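News > Press Releases > Company

Podville adds review monitoring to its search service for small firms

TRARBRIDGE, June. Podville, a search marketing agency, has added review monitoring to its monthly service for local businesses. Clients on the standard plan will get the new feature at no extra charge for the first 12 months.

The service checks business listings and review sites each morning and sends the owner an email when a new review appears or an address, phone number or opening time has been changed. Podville staff can draft a reply, but nothing is posted until the owner approves it.

Podville tested the service with 96 businesses in Trarbridge and Funham. Over the test period it found 352 listing errors, most of them old phone numbers and wrong holiday hours.

"A lot of our clients were finding bad reviews months after they were written," said Sylvie Robichaud, managing director of Podville. "By then the customer has gone somewhere else."

Businesses with more than one location can sign up through the Tsolakis dashboard, where each branch has its own login. Existing clients do not need to change their passwords. 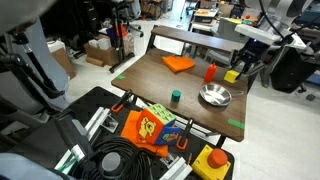 Glenys Hapeta said the morning emails were useful but that she would still want to write her own replies to customers.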